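How to Write Your First Cue for a Short Film

Posted May 6, 2024

So a friend of a friend has made a short film, they heard you play keys, and now you're scoring it. Congratulations! This is one of the best ways there is to learn how music and pictures work on each other, and you can do it with a laptop and a cheap keyboard. I scored my first one, a 17-minute drama called Skerkmont, on a kitchen table in February with the heating off, and I've been hooked ever since.

I'm going to stick to one cue here. Get one right and the rest of the film gets a lot less scary.

What you need

A locked cut of the film (more on that below)
Any music software that can load video
One decent piano sound and one decent string sound
Headphones, plus some kind of speaker to check on
A notebook

Step 1: Ask for the locked cut

"Locked" means the director has promised not to move any more edits. Get that promise in writing, even if it's only a text message. On Skerkmont I wrote a lovely swell into a door opening, and then the door scene lost 4 seconds. The swell landed on a shot of a sink. Ask for the timecode to be burned into the corner of the video too, so you and the director are always talking about the same moment.

Step 2: Watch it with no music at all

If the director has put temporary music under the scenes, ask for a version without it. Temp tracks get into your ears and they don't leave! Watch the whole film straight through before you touch a key. Then watch it again and write down only how you feel and where. My notes from a first viewing say things like "uneasy at the bus stop" and "want her to turn round."

Step 3: Spot the cue

Sit down with the director and decide where music starts and where it stops. The stop matters just as much as the start, and beginners (me very much included) tend to let things run on. Good places to come in:

on a look, just after someone takes something in
on a cut to a new place
under the last word of a line, so the entry is hidden

Write down the in and out points, then one sentence on what the music is for. "She's decided to leave but hasn't told him" is a great sentence. "Sad" is not much help when you're staring at an empty session at midnight.

Step 4: Find the tempo

Loop the scene and tap your foot. Really! Scenes have a pulse, from the walking, the cutting, the way people talk. Tap until it settles and set your click to that. Now check where the bars fall against your important moments. If a big moment lands just off the beat, nudge the tempo up or down by a hair and look again. You can also drop in a single bar of 2 to pull the next downbeat into place, and most listeners will never feel it.

Step 5: Write less than you want to

Start with a melody of four or five notes on the piano. Play it under the scene. Then take a note out. Keep your tune out of the range of whoever is talking, and hold long notes during dialogue so there's room for the words. For Brostine, my second short, the entire main theme was three notes and a rest, and it's still the thing people hum back at me.

When the tune works on plain piano, add one other sound. Live with two sounds for a day before you add a third.

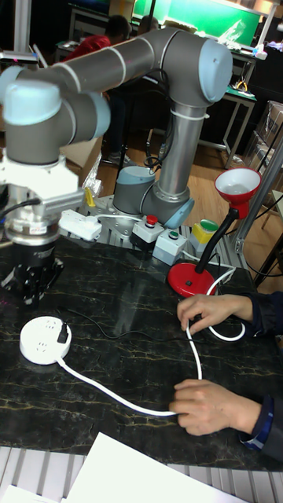
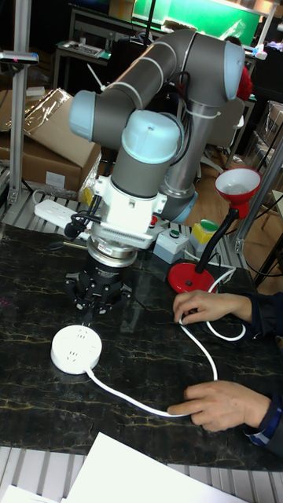
Step 6: Make a rough mix and send it

Put your cue under the dialogue at the level you think it should play in the finished film, then pull it down a little more. Export the video with the music on it, so the director can just press play. Name your files in a way that will still make sense next month. Mine look like this:

Adamczyk_cue4_v2

Film, cue number, version. Never call anything "final."

Step 7: Take the notes

Directors don't always speak music, and that's fine. "Can it be more purple?" is a real note I got on Bramov, and after a bit of back and forth we worked out that it meant lower strings. Ask what the audience should be feeling and let that guide the rewrite. Keep every old version, too. We went back to the first one on that film.

Step 8: Deliver

Send the full mix and also the separate parts (stems), all starting from the same timecode. Ask the sound mixer what format they want before you export.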